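Print this page | E-mail this page

Plonska Play Board – Set-Up Guide
Section 4: Laying Out the Board and Sorting the Blocks

Read this section before you put the board on a table for the first time. Setting up takes a few minutes. Keep the carton until you have checked the board for damage.

4.1 Placing the board

1. Clear an area a little larger than the board. The table must be level and must not rock.
2. Lift the board by its short ends and lower it flat. Do not slide it into place, as grit under the wood will scratch both surfaces.
3. Press down on each corner. If one corner lifts, turn the board end for end and try again.
4. Wipe the top with a dry cloth, working along the grain.

Note: Perforated table tops are fine. Do not push screws or pegs up through the holes to hold the board. It weighs enough to stay put.

Caution: Keep the board at least 2 feet away from heaters and sunny windows. Planks that dry out too fast may open at the seams.

4.2 Putting out the blocks

1. Empty the bag into the carton lid first, not onto the board. Small blocks bounce.
2. Pick out any with rough edges and set them aside. See Section 7 for replacements.
3. Place the blocks one at a time, flat side down.
4. Leave one side of the board open. The player needs clear wood to move blocks onto. 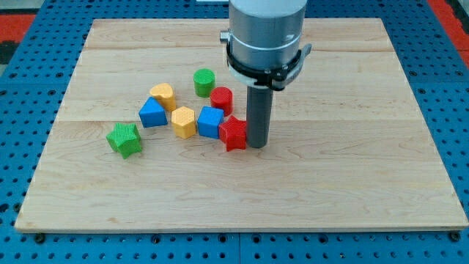
Start with a small set and add to it later. Eight blocks are plenty for a first sorting game, and new players do better when they can see every shape without moving anything. Keep the set toward the left and middle of the board, with one easy shape at the right-hand end of the group. The red star does this job well – the color stands out on pale wood and the points are simple to name. Once the player can find it quickly, swap it for a plainer shape.

Note: Fine wavy grain, small knots and darker streaks are normal in the wood and are not covered by the warranty. A plank may also be slightly darker than the one next to it.

4.3 Putting away

1. Return the blocks to the bag before you lift the board.
2. Store the board flat. If you must stand it on edge, use the long edge.
3. Do not stack more than 4 boards.

Caution: Small blocks are a choking hazard. Keep them away from children under three.

For oiling and cleaning, go to Section 5. For extra blocks, order bag 267 from Kaimal.

Print this page | E-mail this page

Reader comments (2)

Subbarao Kandasamy
Does the Fondemow oil work on this board, or only the one in Section 5? I have almost a full can left.

Han-gyeol Nam
We've used it on ours since August with no trouble. Thin coat, and leave it overnight before putting the blocks back.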